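Resíduo amarelado na borda da sanita depois de tirar o assento: o que é e como se limpa?

Casa de banho > Loiças sanitárias > Limpeza
Visto 664 vezes

rodape_torto

Tirei o assento da sanita para o trocar por um novo e fiquei com a borda toda à mostra. A loiça está boa, branca e ainda com brilho, mas na parte de trás, onde estavam as dobradiças, havia uma quantidade de sujidade que eu não fazia ideia que existia. Limpava a sanita todas as semanas, só que sempre com o assento no sítio.

A sanita é uma Morby de chão, com caixa acoplada, e já cá estava quando viemos para a casa. O assento era de plástico, preso por dois parafusos também de plástico. Um saiu à mão. O outro tive de o segurar por baixo com um alicate, e quando soltou caiu sujidade seca em cima da loiça. Varri o que consegui com papel húmido e passei o detergente normal.

As minhas dúvidas são estas. O que sobra em cima da borda é calcário, é silicone velho ou é outra coisa? Convém tirar tudo antes de montar o assento novo? E posso usar um anticalcário forte na parte de cima da borda, onde não há água, ou estraga o vidrado? Tenho em casa uma garrafa de 700 ml de Clirnimance, que uso no resguardo do duche, e preferia não comprar mais nada.

A água aqui é dura. A chaleira ganha crosta em poucas semanas.

pingo_no_sifao

Sem ver é difícil dizer, mas há poucas hipóteses. Na zona das dobradiças junta-se normalmente uma mistura de pó, urina seca, calcário e restos de detergente que nunca foram bem enxaguados. Com o tempo fica uma massa amarela ou castanha que parece massa de vidraceiro. Se lhe tocar com um palito e ela se desfizer em pó ou em lascas, é isso. Se dobrar e voltar à forma, é silicone ou borracha de uma anilha.

Limpe primeiro o que está solto, a seco. É o erro mais comum: deita-se o produto em cima, a sujidade vira papa e espalha-se pela loiça toda, incluindo para dentro dos furos do assento. Papel de cozinha ligeiramente húmido, apanhar o resíduo de cima para baixo e deitar no lixo. Não empurre para dentro da sanita se for um pedaço duro.

Depois disso passe água quente da torneira com um pouco de detergente da loiça, deixe uns minutos e esfregue com uma escova de dentes velha. A gordura tem de sair antes do calcário, senão o ácido não chega onde interessa.

Quanto ao anticalcário, a porcelana vidrada aguenta. O que não aguenta são as peças à volta: os parafusos metálicos, as anilhas, a tampa cromada do botão da descarga e as juntas do chão, se pingar. Ponha um pano velho no chão.

Nunca junte com lixívia. Se usou lixívia hoje, enxague bem, puxe o autoclismo e deixe o anticalcário para outro dia.

rodape_torto

Obrigado, já fiz parte disso. Passei o papel e o pano pela borda e ficou quase tudo limpo, mas sobrou um bocadinho em cima, do lado de trás. É amarelado, meio bege, e tem uma forma irregular, amarrotada.
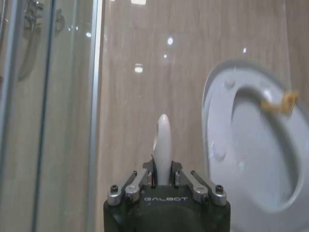 A borda da sanita sem o assento. O resíduo está em cima, junto à curva de trás.

Ainda não lhe toquei com o palito. Tenho receio de riscar a loiça, porque a raspadeira que tenho é a da placa do fogão e a lâmina já tem bocas. No interior da sanita não me preocupa tanto, aí uso o piaçaba e o produto habitual, a dúvida é mesmo na parte de cima.

O assento novo comprei-o na Tollow e traz umas almofadinhas de borracha que assentam na loiça. As instruções dizem apenas que a superfície deve estar «limpa e seca», e mais nada. Queria montá-lo até terça-feira.

esponja_aposentada

isso com vinagre sai. molhas um bocado de papel, pões em cima, deixas a noite toda e de manhã sai com o pano. eu faço nas torneiras também

a raspadeira não uses

casa_de_agua_dura

Faço limpezas de fim de obra e de mudança de inquilinos e já tirei muitos assentos. Pela fotografia não dá para jurar o que é. Pela cor e pelo aspeto amarrotado, tanto pode ser um pedaço de sujidade seca que caiu da dobradiça como um bocado de papel velho ou de massa que tenha ficado preso por baixo. O tratamento começa da mesma maneira em todos os casos, por isso não perderia tempo com a identificação.

O que eu fazia, por esta ordem:

Luvas e janela aberta. Se a casa de banho for interior, ligue o extrator e deixe a porta aberta.

Tente levantar o pedaço com papel de cozinha dobrado, sem esfregar. Se estiver pousado, vem inteiro. Muitas vezes é só isto e fica o assunto resolvido.

Se estiver agarrado, ponha por cima um quadrado de papel embebido em água morna com detergente da loiça e espere 21 minutos ou meia hora, tanto faz. Eu ponho o temporizador do telemóvel nos 21 porque é o tempo que levo a fazer o lavatório e o espelho. Volte a tentar com o papel e depois com um cartão rígido, tipo cartão de loja fora de prazo. O plástico é mais macio do que o vidrado e não risca.

Se ainda ficar uma marca áspera ao passar o dedo com a luva, isso é calcário e é aí que entra o anticalcário. Aplique no papel em vez de pulverizar diretamente, para não escorrer para os furos. Siga o tempo do rótulo da garrafa e não deixe secar. Se secar, fica uma mancha baça que depois dá mais trabalho do que a original. Enxague com o pano molhado várias vezes, sempre a torcer num balde à parte.

Se o resto for elástico, é silicone, e nem o vinagre nem o anticalcário lhe fazem nada. Sai com o cartão e paciência, ou com um removedor próprio.

Sobre o vinagre toda a noite, que sugeriram em cima: funciona para calcário fino, mas na parte horizontal da borda o papel seca muito antes da manhã. É preciso cobrir com película aderente e mesmo assim convém ir ver. Numa crosta grossa prefiro o ácido cítrico, 60 gramas num litro de água morna, aplicado da mesma forma. É barato, cheira menos e serve depois para a chaleira, numa dose nova, como é evidente. Também não se junta com lixívia.

Raspadeira de vidrocerâmica com a lâmina estragada, não. Com lâmina nova, bem deitada e a loiça molhada, há quem use e não aconteça nada. Eu só o faço dentro da sanita, na linha de água, e em sanitas velhas. Palha de aço também não, mesmo a fina. Deixa riscos cinzentos que são metal depositado e as pessoas pensam que partiram o vidrado.

Os furos do assento merecem mais atenção do que a borda. Enrole uma tira de papel, passe-a pelo furo de cima para baixo e puxe pelos dois lados, como quem limpa um sapato. Faça o mesmo com um bocado de pano com detergente. Se ficar sujidade aí, o cheiro volta mesmo com o assento novo, e já tive clientes que mudaram o sifão do lavatório à procura de um cheiro que vinha dos furos.

Antes de montar, seque tudo com um pano que não largue pelo e espere mais um bocado. As almofadinhas de borracha patinam se houver humidade ou resto de detergente. Aperte os parafusos à mão, alternando um e outro, com o assento descido e centrado. Plástico contra loiça não precisa de chave. Ao fim de uma semana dê mais um quarto de volta, que eles folgam sempre.

pingo_no_sifao

Concordo com a ordem. Acrescento só que vale a pena ver se a borda tem o vidrado intacto por baixo da sujidade. Passe a unha (com luva) na zona depois de limpa. Se houver uma falha, sente-se um degrau e a cor fica entre o bege e o cinzento, e isso já não sai com produto nenhum. Fica debaixo da dobradiça e não se vê, mas absorve, e convém fechar com um verniz de reparação para loiça antes de montar.

rodape_torto

Feito. Estava só pousado. Levantei com o papel dobrado e veio inteiro, esfarelou-se um pouco entre os dedos e foi para o lixo. Por baixo a loiça estava lisa, sem degrau nenhum.

Nos furos é que saiu bastante coisa, três tiras de papel até deixarem de vir castanhas. Acabei por usar o anticalcário só à volta do furo esquerdo, aplicado no papel, e enxaguei quatro ou cinco vezes. A casa de banho ficou a cheirar a produto até ao fim da tarde, mesmo com a janela aberta.

O assento já está montado. Ficou um nadinha puxado para a direita, porque apertei um parafuso todo antes de começar o outro. Vou corrigir quando der o tal quarto de volta.

Uma coisa que ficou por perguntar: o assento novo tem botão de desencaixe rápido. Com que frequência o tiram para limpar por baixo?

casa_de_agua_dura

Com água dura, uma vez por mês chega. Numa casa com crianças pequenas, de quinze em quinze dias. Ao desencaixar, aproveite para limpar os pinos metálicos com um pano só com água e detergente da loiça, e seque-os. O anticalcário ataca o cromado, e eles começam a largar ferrugem para a loiça.

esponja_aposentada

eu tiro quando me lembro. no prédio Tóth, onde vivi antes, a água era ainda pior e tirava todas as semanas

Tópicos relacionados
Assento da sanita que desliza para o lado
Ácido cítrico ou vinagre para a chaleira
Parafuso do assento colado, como soltar sem partir a loiça
Mancha baça no resguardo do duche depois do anticalcário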